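Workshop notebook, Lorkholm
June, Sunday, started after lunch
Glove washing, continued

Picking up from the last entry, where the washed gloves came out stiff and smelled of the detergent. I said I would rerun with less detergent and a second rinse before blaming the gloves. Did that today. Most of this is for whoever takes over the laundry shelf, so I have put in the dull parts too.

Gloves in the load were all coated knit, the kind we use for handling stock and sweeping up. No leather. Leather gets wiped and hung and is not part of this. I also left out the thin disposable ones people keep putting in the hamper. They go in the trash. They come out of the wash in strips and the strips end up in the drain filter.

Sorting

Turned out the hamper on the bench and made piles by soil, not by size. Oil pile, dust pile, glue pile. Glue pile is a waste of time if the glue has set, so I pulled those and cut the good cuffs off for rags. Uncured glue is a different matter but there was none of that today.

Checked fingertips by pushing a pencil end into each finger from inside. If the tip shows through the coating the glove is done, even if the rest looks new. Index finger and thumb go first, nearly always on the right hand. We end up with a drawer of good lefts, and I still do not have a use for them. Turning a left inside out to wear on the right puts the coating on the inside and is miserable.

Shook out each glove over the trash can before it went near water. More came out than I expected, mostly fine sawdust and a few brass turnings. The turnings are the ones to worry about. They work into the knit in the wash and you find them later with the side of your finger. For gloves from the lathe corner I turned the cuff back and ran the vacuum nozzle around the inside. Slow, but I would do it again.

Weighed the dry load on the parts scale: 1,527 grams. Writing it down so the next load can be compared. The machine will take a lot more than that but the gloves come cleaner with room to move.

Pre-soak

Oil pile only. Utility sink, warm water, a squirt of the plain dish soap, and left them to sit while I swept. Came back and the water was brown with a skin on it. Pushed them under a few times with the paddle and drained. Did a second soak in clean water without soap.

Last time I skipped the second soak and I think that was most of the trouble. The dish soap carried over into the machine and foamed, and the foam kept the rinse from doing anything. Today there was a line of foam on the door glass during the main wash and then it cleared.

Note on the sink: the strainer basket does not seat properly and lint goes around it. I set a piece of window screen under it. Please leave the screen there.

Wash

Machine is the Sadance in the back hall. Gentle cycle, cool. The display is no help, so I put the probe thermometer in the drain hose during the first pump-out and got 29 Celsius. That is warmer than I would call cool but the makers' tags I could still read all allowed it. I would not go hotter. The batch that went through with the shop towels back in the spring came out with the palm coating tacky, and it never recovered. Those gloves picked up every bit of dust in the building.

Detergent was Ots powder, two level scoops last time and half of that today. No softener, no bleach. Softener leaves the palms slick, and a slick palm on a glove for carrying sheet stock is worse than a dirty one. Someone has left a bottle of softener on the shelf above the machine. I moved it under the sink.

Put the gloves in mesh bags, cuffs folded over once. Loose, they fill up with water like little buckets and the spin goes out of balance. Bagged, the spin was quiet. One bag had a broken zipper and opened during the cycle, so those came out tangled with the drain lint and had to be picked clean. Bag is in the trash.

Extra rinse at the end. The button for it has to be pressed before start. Pressing it during the cycle lights the lamp and does nothing.

Drying

No dryer. Heat is what ruins the coating, and the knit shrinks just enough that the fingers come up short. I used the dowel rack by the window. Cuff down first so the water runs out of the fingers, then flipped to fingers down once they had stopped dripping, so the cuff elastic is not holding the damp.

With the box fan on low they were dry to the touch on the outside by the end of the afternoon. Insides of the thumbs were still damp. The thumb is the slow part on every style we have. Turning the gloves inside out speeds it up but stresses the seam where the thumb joins the palm, and on the cheaper Brullby pairs you can see the coating crack along that line when you turn them. I turned the ones with knit all the way around and left the others alone.

Tried a few on the rack with a rolled strip of newspaper in each finger. Works, but the ink comes off on the light linings. Blank newsprint from the packing roll would be better. Did not have any out.

Results so far

Smell is gone from the dust pile. Oil pile still has a faint machine smell if you put your nose in it, which I can live with. Stiffness is much better than last time. They feel close to new across the back and a little boardy at the fingertips, where the coating is thickest. I expect that to work out with wear.

Color. The dark palms hide everything, so color is a poor guide to whether the glove is clean. I had been judging by the palm and that was a mistake. Better to look at the lining inside the cuff, and at the cuff band itself if it is a bright one. Bright cuffs gray out early and show oil at once. I like them for that reason and also for finding gloves on the floor. If we are choosing the next order by anything, I would put cuff color above palm texture.
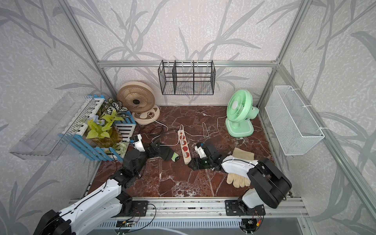
Dark gray glove, bright yellow-green cuff, on the marble.

Grip check was just lifting the short offcut of bar by the end, dry, once with an unwashed glove and once with a washed one. I could not feel a difference. With a film of cutting oil on the bar the washed one was better, but the unwashed one had oil on it already, so that is not a fair test. Would need to start both clean and oil the bar the same way each time. Not doing that today.

Cuff elastic: pulled each one out to the width of my hand and let go. Most snapped back. Some five went back slowly and stayed a bit wide. All of those were from the oil pile. I do not know if it was the oil or the soaking. Marked the inside of the cuff with a dot of laundry pen and put them back in use, so we can see if they get worse. If you find a glove with a dot that will not stay up on the wrist, put it on the shelf with a note and do not toss it yet.

Pairing

Paired by style first and then by size tab color. Where the size tab has been cut off I laid the glove on a known one to compare length at the middle finger. It is easy to be fooled, because a shrunk large lies down very nicely on a medium. Put your hand in before you decide.

Clipped each pair at the cuff with a wooden clothespin. Binder clips leave a dent in the coating and the steel ones leave rust if the glove is not fully dry. Found that out on a pair I liked.

Things to change

Smaller oil loads, more often. Oil that has been in the hamper for weeks does not soak out as well as fresh oil. I would like a lidded metal can for the oily ones, kept apart from the hamper, and emptied at the end of the week. Oily knit in a closed pile in the summer heat is something I do not want sitting next to the sawdust bin in any case.

Label on the hamper: NO DISPOSABLES, NO LEATHER, NO SET GLUE. The old label only said GLOVES and people took it at its word.

New mesh bags with a zipper that has a cover over the pull.

Try the Ots powder dissolved in a jar of warm water before adding it. There were a few undissolved grains in the seam of one cuff. May be the cool wash, may be that the powder has been open too long and has started to cake. The box was soft at the bottom. Moved it up off the floor.

Open questions

How many washes a pair will take. I have no idea yet, we never marked them. Starting with this load, one short pen stroke inside the cuff each time a glove goes through. Please keep it up if you run a load when I am not here. The pen is tied to the dowel rack.

Whether the cut-resistant pairs keep their rating after washing. The tag gives a limit but it is printed on the part that wears off first. Until I find the paper insert I am holding those out and only brushing them. They are in the bottom drawer.

Evening: thumbs dry on everything but the thick winter pair. Fan off, left that pair on the rack with the fingers down. Rest are clipped and in the bin by the door. Rinsed the window screen and put it back under the strainer. Need detergent and clothespins.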